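Sengar Home Forum > Laundry & Clothing > Storage and moving

How do I put away summer clothes so they don't come out yellow and creased?

Posted by maplestreet_attic, 5 January 2021

Every January I get a burst of virtue and pack up the summer things that have been sitting in my dresser since September doing no work at all. Every May I open the bin and find that my light-colored shorts have developed a personality. Last year it was yellow blotches around the waist and a crease down the front that survived two rounds with the iron.

I wash everything first. I fold it and put it in a Vovell bin with a lid that snaps. The bin goes in the attic, which gets hot in spring and smells like a shoe. I have one shelf free in the hall closet but my husband's board games have made a claim on it.
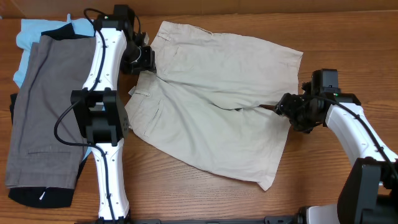
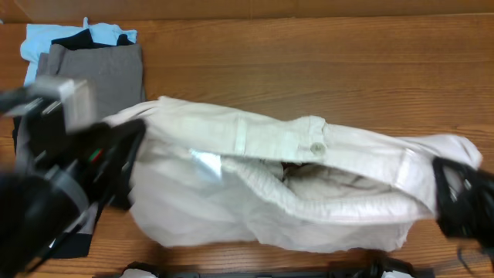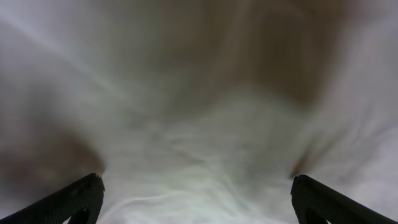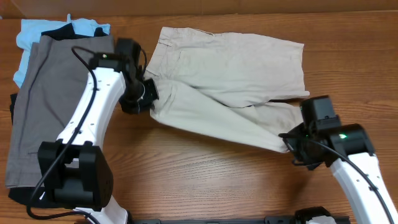 Mostly I want to know about the pale stuff, khaki and white. Is it the attic, is it the bin, or is it me? Also, do I fold or roll? I have read both with equal conviction on two different websites, and one of them was selling rollers.

3 replies

ironing_under_protest
It's mostly the wash, sorry. Yellow around a waistband is usually old sweat and sunscreen that looked clean when it went in and then spent five months thinking it over. Sunscreen is the worst of them. It goes in clear and comes out the color of weak tea.

What I do with anything pale before it gets stored:

Rub dish soap into the inside of the waistband and around the pocket openings, leave it half an hour, then wash as warm as the label lets you. Do a second rinse. Leftover detergent yellows too, and most of us use twice what the cap says.

Skip the fabric softener and skip the starch. Softener leaves a film, and starch is lunch for silverfish.

Dry it all the way. I mean until you're sure, and then overnight on a rack. Waistbands and pocket bags hold damp long after the legs feel fine.

If you already have yellow patches, soak them in oxygen bleach and warm water overnight. Don't reach for chlorine bleach. On sweat stains it can make the yellow worse, and on khaki you'll have a new pattern. I paid 24 dollars for white shorts and ruined them this way in one afternoon, so consider that tuition.

As for the attic, no. Heat speeds up all of the above. Evict the board games.

bev_in_the_basement
roll them. always roll. been rolling for years and never had a problem except with collars, and linen, and anything with pleats

tuesdaylaundry
Fold or roll matters less than how hard you squash it. A crease sets when there's weight on top for months, so heavy things go at the bottom (jeans, sweatshirts) and the light cotton goes on top. I fold shorts once, leg over leg, and lay a rolled-up T-shirt inside the fold so there's a soft bend where the sharp one would be. It looks like you've made a sandwich. It does work, and it takes up more room, so you can't have everything.

On bins: the snap lid is fine if the clothes are bone dry and a small swamp if they aren't. I switched to the zip-up cotton bags from Andutus and like them. They breathe, and they slide under a bed. They will not stop a moth with any ambition, but your cotton shorts are safe from moths unless they're dirty, and see the first reply about that. Please don't use cardboard boxes. Cardboard is acidic and bugs like the glue.

If you line the bin, use an old white pillowcase or acid-free tissue. Regular tissue can yellow by itself and it's happy to share.

One thing I disagree with above is the warm wash for everything. If your shorts have some stretch in them, keep it cool and let the dish soap do more of the work, or the waistband goes wavy and then you have a different thread to post.

maplestreet_attic
Thank you all. I turned a waistband inside out last night and yes, it's sunscreen. Three pairs are soaking in the tub now. The board games have been offered the attic and talks are ongoing.

Bev, what do you do with the collars?

bev_in_the_basement
hang them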